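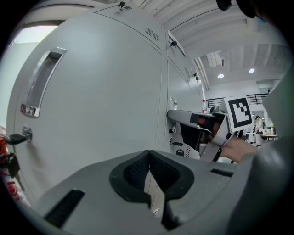
Programs > Student Projects > Open Calls

Call for Participants: Tumo Student Manipulation Project
27 April 2026, by Jirayu Phuthong

The Tumo project invites applications from enrolled students for the term beginning in September. Participants use hand-held grippers to record everyday tasks, including work at cabinet doors, handles and locks, and prepare the recordings for use in robot training. There are four places.

Applicants must have completed one programming course and be able to attend two afternoon sessions each week. Prior experience with robots is not required. Each participant will complete 74 hours over the term and submit a short written report. A stipend of $200 is paid on acceptance of the report.

To apply, send a one-page letter and a current transcript to Stijn Postma, project supervisor, at the Utine office. Applicants under 18 must include a signed consent form. Incomplete applications will not be reviewed.

Contact | © 2026 Utine | Back to top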